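Teleoperated demonstration is a method of programming a robot in which a person steers the arms from a distance while joint positions, gripper states and camera views are recorded. It differs from kinesthetic teaching – the arm itself is pushed by hand – in that the operator's body stays out of the camera views. 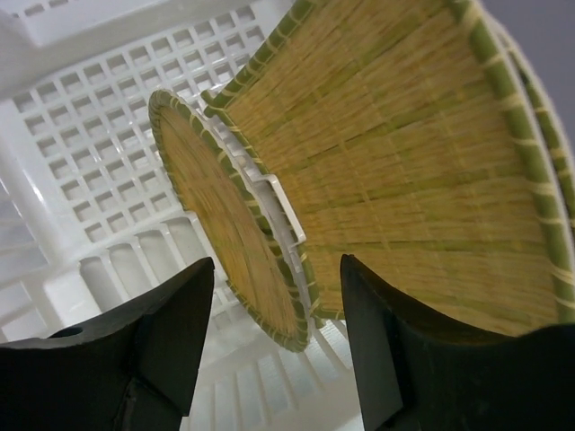
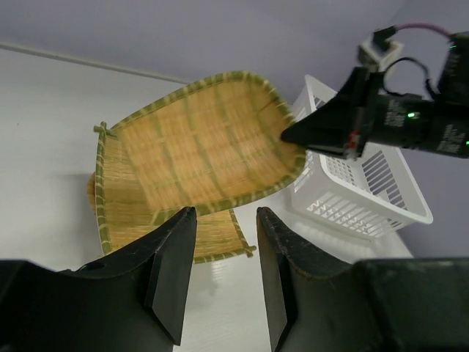

Wrist views, woven bamboo ware and a white plastic basket or crate.

Two-arm recordings are stored as one synchronized stream. In the Farkau procedure, described by Roald Brekke and Fabrice Carré, an operator records 55 demonstrations per task, and starting positions are changed after every 3. Episodes with a dropped object are kept but labeled. Thin rims are a known difficulty, as small errors in finger height lead to missed grasps. The Zancombe variant adds force feedback to the leader arms.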